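Posting this as a thread because the same questions keep landing in my inbox. It covers ordering engraved retirement and service plaques from a small shop. I run the order desk at Nustus. Saturday, September 5, 2020.

1/ A plaque order has four parts: the wood, the plate, the text and the box. Most delays come from the text. The wood is on the shelf and the plates are cut ahead. The wording is what we wait on.

2/ Send the wording typed, in the body of the email. Please don't send a photo of a napkin or a scan of a certificate. If we retype it, there's a chance we get a letter wrong, and then you have to catch it on the proof.

3/ Spell the rank or job title the way the office spells it. "Sergeant First Class" and "SFC" are both fine on a plate. We don't pick for you. Same with middle initials and periods after them.

4/ Dates of service: decide whether you want full dates or just years. Years look cleaner on the small plate. Full dates fit on the large one if the unit name runs to one line.

5/ Our small round plaque takes up to 139 characters, counting spaces. You can ask for more. The letters get smaller and people over fifty will hold it out at arm's length.
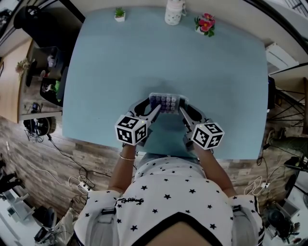 6/ Walnut or maple. Walnut is darker and the brass plate stands out on it. Maple is lighter and goes better with a black plate. We quit offering cherry in April when our supplier in Flunville stopped cutting rounds in that size.

7/ No two pieces of wood match exactly. If you are ordering for a whole section and they will hang side by side, say so in the order. We will pull them from the same boards as far as we can.

8/ Seals and emblems. Some can be used freely, some need written permission from the agency or department, and some can't be used on anything that's sold. If you have a permission letter, attach it. If you don't, ask your public affairs office before you ask us.

9/ A department patch that your own station designed is usually simple. Send the vector file if there is one. If all you have is the patch, mail it and we trace it. Tracing adds two days. You get the patch back in the box with the plaque.

10/ We get asked a lot about turnaround. A single plaque ships in three business days after you approve the proof. The clock starts at approval. An order placed Monday and approved Friday is a Friday order.

11/ Proofs go out as a PDF. Read it out loud, then have somebody else read it. Out of 2768 plaques last year we remade 17, and most of those had an error that was also on the approved proof. We still charge for the plate on those. The wood is reused.

12/ Group orders: one spreadsheet, one row per person, one column per line of text. Please don't merge cells. It scrambles the lines when we load the file into the engraver.
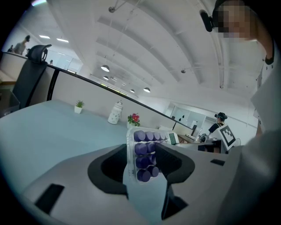

13/ The box. Every plaque comes in a plain black box with foam. The gift box with the ribbon is extra and comes from Myung, so it depends on what they have in stock. Ask before you count on it for a ceremony.

14/ Shipping to a base or a post office box: give us the full address including the unit and box number. Overseas military mail is slower than domestic and we can't speed it up. Allow four weeks, more near the holidays.

15/ If the ceremony gets moved, tell us even if the plaque already shipped. If the date is on the plate we can cut a new plate and mail it flat. It goes on with two screws and you can swap it at your desk.

16/ Care: dry cloth. No furniture polish on the brass, it leaves a film around the letters. Keep it out of direct sun if you want the walnut to stay dark.

17/ Somebody asked about the stand. It's the Ludolard easel, the folding one. It holds the small round and the large round. It does not hold the shield shape, which is too heavy at the top. Hang the shield on a wall.

18/ Reorders are easy if you have the old order number. It's on the sticker on the back, lower edge. Four digits, like 3623. Send that and the new name, and we match the layout.

19/ Replies are open. I check them in the morning and again after the last pickup.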